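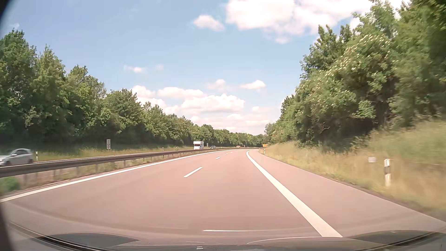 Planning the Next Equipment Round: Road Perception for the Jitaru Cars

It's budget season again, and we're excited about this one! The Surneck group has started drawing up the equipment list for the next stretch of automated driving work, and it's the first time we get to plan the sensors, the computers and the storage together. In past rounds we bought a camera when a camera broke, and the disks filled up whenever they felt like it.

The starting point is what the cars have to deal with. Open highway is the friendly part. Lane edges are long and clear, and traffic in our direction moves at a steady pace, so the main thing we need from a camera there is reach. A car far down the road is only a few pixels wide, and the sooner the software can tell it's a car, the gentler the braking can be. That argues for one narrow, long-range camera on each vehicle, on top of the wide one.

Two-way country roads ask for something else. Oncoming cars pass close by with only a painted line in between, and detour signs and junctions come up quickly. We'd like better range measurement here, and the lidar from Leleo is at the top of the list. The quote covers 3 units with mounts and cabling. Calibration is a separate line, so please don't forget it when you add up your own sheet (we did, the first time, and it made for a very cheerful afternoon until we noticed). 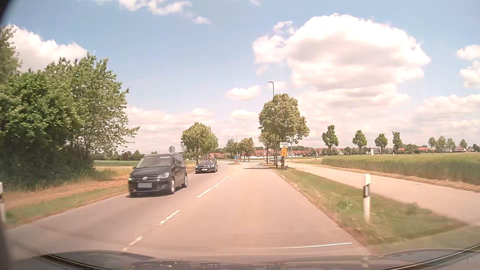 One reader from the Stivivance side wrote in to ask whether we should rent the lidars for a season before buying anything. Mounts and wiring have to be paid for either way, the note pointed out, and a rental would let the group find out how much cleaning and recalibration the units want before the money is gone.

We like that idea a lot, and it has gone into the plan as option 2. Renting costs more per month, but it would carry us through to May, and by then we should know if one lidar per car is enough or if the corners need covering too.

Now for storage, everybody's least favorite line and the one that grows fastest. We've penciled in 400 terabytes for the shared archive. Most of our driving time is highway, and highway recordings pile up fast while teaching the software very little once you have plenty of them. So we want to keep full-quality video only for the stretches that matter - merges, lane changes, slower traffic ahead - and thin out the rest before it reaches the archive. 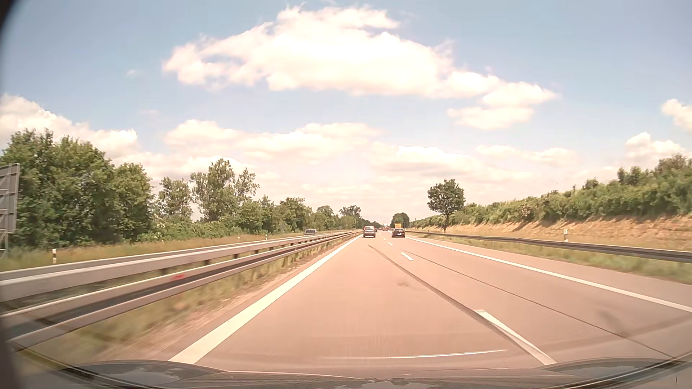

Thinning has to happen somewhere, of course, and that means a stronger computer in the trunk. The new model draws more power than the old one, so each car will need a second battery and better airflow. Please put those on the same order. A computer sitting in its box for weeks waiting for a cable is a sad sight, and we have seen it more than once.

Then there are the roundabouts, which we're really looking forward to! Signs, planted islands and curving lanes all compete for attention, and a car coming around from the left can be hidden until late. Wide side cameras would help a great deal. They're also the cheapest item on the list, and we'd buy spares right away.

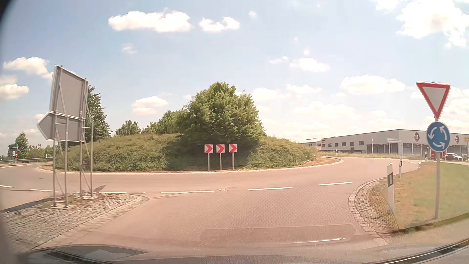 Side cameras do bring extra labeling work, and labeling is paid by the hour, so it belongs in the equipment plan even though it doesn't come in a crate. Set aside hours for it at the same time you pick the cameras. For the first pass we suggest splitting the yearly amount so that 70 percent goes to hardware and the remainder to labeling, calibration and repairs. Groups that already own good cameras may want to lean the other way.

Draft sheets are in the Jitaru shared folder, one tab per car, with blank rows at the bottom for anything we missed. Add your wishes there, even the odd ones - heated lens covers started out as a joke in that file and are now a regular line. Prices should be entered before tax, with delivery in its own column.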